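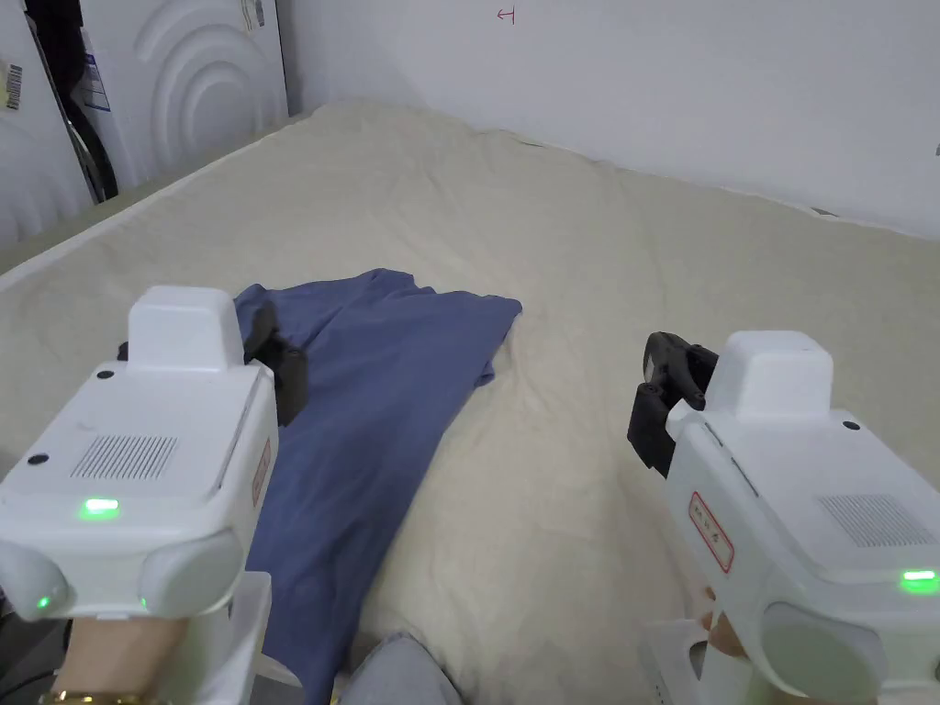

Bedroom, December, evening

I have now read the whole of the Yeoman folding booklet, all of it, in the bath, and I remain unconvinced that a T-shirt has a correct way to be folded. Dale Chisholm lent it to me. Dale has opinions about drawers. According to the booklet a shirt should be folded on "a firm, flat, uncluttered surface," and I would like to know whose home they were thinking of. What I have is the bed, and the bed has that cream blanket on it, all fuzz and wrinkles. You smooth a piece of it and the wrinkle goes and lives a foot to the left.

Anyway. The blue shirt was first, because it was on top. It was lying across the blanket all bunched up, the way everything that leaves my laundry pile lies, and I gave it the full treatment. Face down, sleeves in, sides to the middle, bottom up to the neck, then up again. The booklet says to smooth "from the heart of the garment outward." I don't know where the heart of a T-shirt is. I smoothed it from the middle and it looked fine, then I picked it up to admire it and one sleeve fell out. Did it over. The second go was better, though I suspect only because I'd stopped reading and did it the way my mother did.

There's also still that little red mark on the wall above the bed. It looks a bit like an arrow. I made a note to get it off back when I moved to Flurthorpe and I am making the same note now, so we'll see what that's worth. Dale says to use a damp sponge. Dale also said a damp sponge would take care of the stain on the hall carpet, and I can report on that any time anyone wants to come over and look at it.

Back to the folding. What bothers me is the claim on the back cover, that the method saves the average household 1,750 minutes a year. Who measured that? Did they stand behind somebody with a watch? And what did they compare it to, because my old method was to push the shirt into the drawer and lean on it, and that took no time at all. If they want to tell me it saves ironing, fine, say ironing. I don't iron T-shirts. I don't know anyone who does, except possibly Dale.

I'll allow that the navy things come out well. Something about a dark color hides the bad corners. I had a navy one done in what I'd call a proper rectangle, straight along the bottom, and I left it sitting on the bed for a good while and kept going back in to see if it had changed its mind.

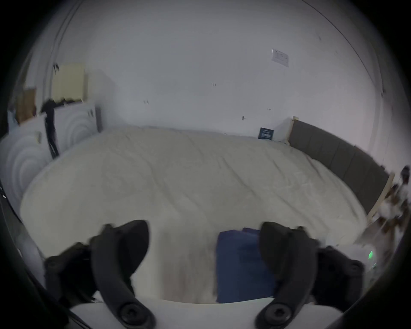
The navy one, folded. Gray headboard on the right, and the little blue box still propped up in the corner.

It held, I'll give the booklet that. But it was lying on a soft bed with nothing on top of it. The test is a drawer with a whole stack in it and me at six in the morning wanting the one at the bottom. I've seen very nice stacks in catalogs and I notice they never show anybody taking a shirt out.

Dale's answer to this is to stand them on edge, like files. I've tried that before, with the Parkov drawer dividers, which cost more than some of the shirts. It worked as long as the drawer was full. Once I'd worn a few, the rest slumped over sideways and I was back to a heap, only now with dividers in it. Dale says I must have put them in the wrong way round. They're flat pieces of plastic. I'm not sure they have a wrong way round.

And before the dividers there were the Bultavex bags, where you squash the air out and the sweaters go down to the thickness of a place mat. Those I believed in for a full weekend. By the Monday after they had all puffed back up and I couldn't get the closet shut.

So I'm not expecting much. I told Dale I'd try it for 2 months and give a fair report, and I will. I did the rest of the T-shirts tonight and they're in the top drawer, lying flat, not on edge. The socks I left alone. There is a chapter on socks and it's longer than the one on shirts, and I read it twice and still don't see what's wrong with rolling them up in a ball.

Want to shake out the cream blanket tomorrow if it's dry enough to hang it outside. Also the wall. Also find out whether Dale wants the booklet back or whether this is one of those loans that turns out to be a present.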